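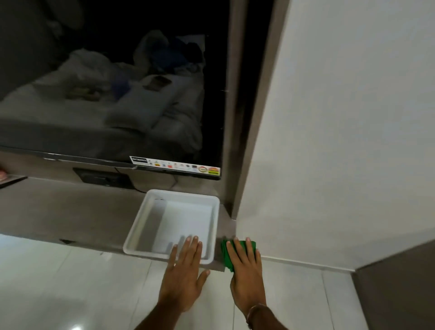 Lista de inspección de seguridad: robot de repaso Liem, habitación de pruebas
Hotel Hanine
Fecha: 6 de mayo de 2025
Inspección: Uliana Skoryk
Segunda firma: Güven Şimşekoğlu (Plodport)
Horas de servicio al empezar: 1879

Estados: C = conforme. O = conforme con observación. N = no conforme, no se arranca.

1. Parada y energía

1.1 Seta de emergencia del mástil: C. Pulsada con el brazo en marcha lenta, corta al instante y pide rearme manual. ¡Qué gusto da desde que se cambió el muelle!

1.2 Mando inalámbrico de parada: O. Funciona desde el baño con la puerta cerrada, que era nuestra duda de siempre. La tapa de las pilas baila un poco. Güven trae otra.

1.3 Baterías: C. Bornes limpios, sin holgura. El segundo paquete carga algo más despacio que el primero, seguimos apuntándolo.

1.4 Cable de carga: C. Revisado entero con la mano, de la clavija al conector. Se guarda enrollado en el gancho, no en el suelo.

2. Base móvil Totorov

2.1 Ruedas: O. Pelusa en el eje trasero derecho, retirada con pinzas. En baldosa brillante rueda de maravilla, pero la pelusa la recoge toda.

2.2 Escáner láser: C. Ventana limpiada con paño seco de microfibra. Ningún producto, por favor, ni siquiera el «suave».

2.3 Zona de aviso a 800 mm: C. Comprobada por delante y por los dos lados. Al entrar una pierna, el robot reduce y suena; al retirarla, espera y sigue.

2.4 Parachoques: C.

3. Brazo y garra

3.1 Fuerza de apoyo sobre superficie horizontal: C. La curva de esta mañana es la más bonita que hemos sacado, plana de principio a fin. La adjunto a la carpeta del robot porque merece verse.

3.2 Juego en la muñeca: O. Se nota un punto duro al girar hacia la izquierda. No afecta al recorrido, pero quiero que lo mire Güven antes de septiembre, cuando toca la revisión grande.

3.3 Almohadillas de la garra: C. Cambiadas las dos. Las viejas aún agarraban bien el paño doblado, aunque tenían los bordes comidos.

3.4 Cables en el codo: C. La brida nueva deja doblar del todo sin tirar.

4. Superficies de trabajo

4.1 Repaso manual previo: C. Antes de cada serie se pasa un paño a mano por todas las superficies del recorrido, esquinas incluidas. Parece un trámite y es lo que más nos ha mejorado los resultados: el sensor de fuerza distingue una miga de una junta, pero solo si partimos de una superficie limpia.

4.2 Bandejas y objetos sueltos: C. Se sujetan con la mano libre mientras se limpia al lado. Luego vuelven a su marca.

4.3 Cantos: O. El robot corta el movimiento un dedo antes del borde. Es seguro, deja una franja sin repasar. Uliana propone bajar el margen y repetir 3.1 después.
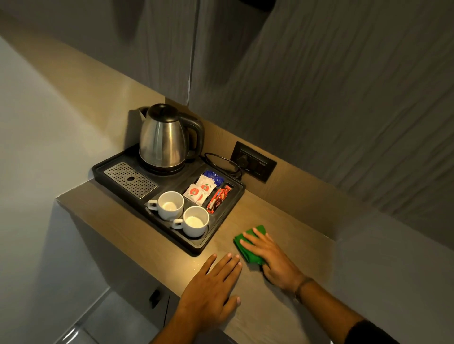

4.4 Rincón del café: O. Es el tramo más difícil de todo el recorrido y mi favorito, con tan poco sitio para el codo entre las dos paredes. El robot entra en diagonal y sale por el mismo camino. Lo que pide más cuidado es la bandeja negra del hervidor: está sobre su base y con el cable enchufado a la toma del fondo, y el cable hace una vuelta por detrás justo a la derecha. Desenchufar y retirar el cable antes de mover el brazo. Las dos tazas blancas tienen un resto tenue en el fondo, así que se cambian por limpias antes de la serie. Delante de la bandeja, repaso a mano con el paño verde doblado y la otra palma apoyada en la encimera.

4.5 Producto de limpieza: C. Poca cantidad, siempre sobre el paño y nunca sobre la superficie.

5. Cámaras y recorrido

5.1 Calibración de la cámara del mástil: C. A la primera.

5.2 Pantallas y superficies brillantes: O. El reflejo de la cama en un televisor apagado sigue generando obstáculos que no existen. El filtro nuevo de Plodport los elimina casi siempre. Probar también con las cortinas abiertas, que hoy no ha dado tiempo.

5.3 Velocidad en recorrido completo: C.

5.4 Registro de eventos: C. Descargados 635 eventos desde la última inspección, casi todos avisos de proximidad. Ninguna parada por contacto. ¡Bravo por el ajuste de la zona!

6. Personas

6.1 Cartel en la puerta mientras el robot está en marcha: C.

6.2 Manos fuera del alcance antes del rearme: C. Quien ha hecho el repaso manual lo dice en voz alta, «manos fuera», y la persona del mando contesta. Sin respuesta no se rearma.

6.3 Pulseras y mangas: O. Se quitan o se recogen para cualquier trabajo junto al brazo, aunque esté parado. Añadir esta línea a la hoja de la puerta.

Resultado: apto para servicio, con las observaciones anotadas.

Pendiente
Tapa de pilas del mando (Güven)
Punto duro de la muñeca (Güven)
Margen en cantos y repetición de 3.1 (Uliana)
Prueba de 5.2 con cortinas abiertas (los dos)
Línea de pulseras y mangas en la hoja de la puerta (Uliana)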